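Soup Season, and a Few Words on Patience

Dear friends and neighbors,

I had every intention of getting this newsletter out before the cold snap, and then the cold snap came and I spent most of it in the kitchen with the oven on, which I suppose is as good an introduction to the month as any. February is bean month at our house. It has been bean month for more than 14 years now, ever since the winter my husband bought a sack of navy beans at the feed store sale because it was cheap, and we had to learn what to do with them. We are much better at it now than we were that first year (some of you were at that first supper, and you were very kind, and I have not forgotten it).

So many of you wrote in after the last newsletter asking how I get my beans creamy without having them fall to pieces, and I promised I would answer properly. I soak them overnight in well-salted water. I know your grandmother told you salt makes them tough, and mine told me the same thing, and I loved her dearly, but I have done it both ways side by side and the salted ones come out softer every time. I put them on the counter after supper and pour off the water in the morning, and then they go into the big pot with fresh water, half an onion, a bay leaf, and whatever tired stalk of celery is left in the drawer.
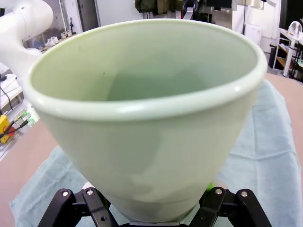
Then comes the slow part. Bring the pot up to a boil, let it go hard for ten minutes, and then turn it down until you see only a lazy bubble now and again, and leave it there. If you stir too much you'll break the skins, so keep the spoon in the drawer. Start tasting after an hour and taste five beans at a time, because one bean will tell you a fib and five generally won't! When all five are soft right through, turn off the heat and let them sit in their own broth until you're ready for them. I like to serve them in something deep, and a pale green bowl with a thick rolled rim like the one in the photo is just the shape I mean, narrow at the base and wide at the top, so there's plenty of room for broth and a good lip to lean your bread against. A flat soup plate is pretty, but the soup goes cold before you've finished telling your story.

Now, about the bread. Ravindran Sundaram, who many of you know from the Sunday table, brought a pan of something he calls lazy cornbread to our last get-together, and I have been pestering him for the recipe ever since. He finally gave it to me over the phone while I wrote on the back of an envelope. It is two cups of cornmeal, two eggs, two cups of buttermilk, a spoonful of baking soda, a good pinch of salt, and no flour or sugar whatsoever. You heat the skillet in the oven with a lump of butter in it until the butter smells nutty, pour the batter in so it sizzles, and bake it hot until the edges pull away. He says to eat it standing up. I sat down with mine and it was wonderful just the same.

We'll be putting both of these on the table at the next supper, which is on Sunday at 4 in the afternoon, in the Khurana Room as usual. Come in by the side door, as the front one is sticking again. We had 72 people last time and ran out of spoons, so if you can tuck a few into your coat pocket, please do, and put a bit of colored thread around the handles so they find their way home with you. Bowls we have.
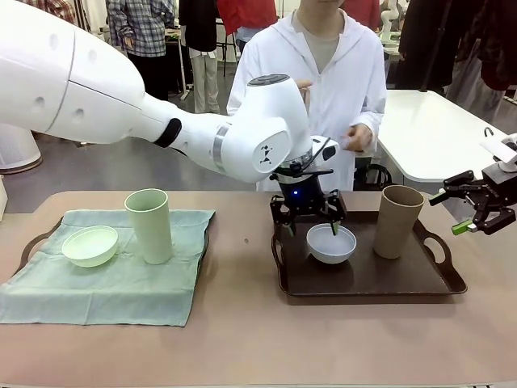

White bowl on one of the dark brown trays with the cut-out handles.

A couple of people asked whether they can bring a different soup. Of course you can! All I ask is that you write down what's in it on a card, especially nuts, milk, and shellfish, and that it arrives hot or arrives early, since there are only two burners and I will be using one of them. Last winter we had a lentil soup with lemon that I still think about, and if whoever made it is reading this, would you please tell me how much cumin, because I have tried it three times and I can't get it right.

I have a few jars of bean broth put by in the freezer, and anyone who has been under the weather is welcome to one. Just call before you come over so I can thaw it. And save me your empty jars with the lids, please, I am down to my last four.

With love from a very steamy kitchen, and see you Sunday.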